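Search this site Enter keywords Go

Vosard Students Teach Robot Arm to Clear a Bin 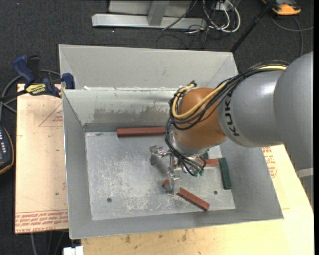
Vol. 38, No. 4

Students in the automation course at Vosard Technical College are spending the spring term on a job that sounds simple: getting a robot arm to pick up red and green blocks from a metal bin.

The project, called Helonora, uses a KUKA arm with a metal gripper. Each team writes its own program for finding a block, closing on it and lifting it out. A block in the open is the easy case, said instructor Ruth Hollis. Blocks that lie against a wall of the bin take most of the class time.

"The gripper needs room on both sides," Hollis said. "If the block is tight to the wall, you have to come at it from another angle or move it first."

Teams must log 400 pick attempts before the final demonstration in May. Sixten Bråten, a second-year student, said his team rewrote its approach path twice in March — the first version kept touching the rim of the bin.

Zlata Yatsenko, who is on the same team, handles the log. Each run can last up to 40 minutes, and every missed pick is written down with the position of the block.

The demonstration will be held in the Tapley Building and is open to the public. Doors open at 2 p.m.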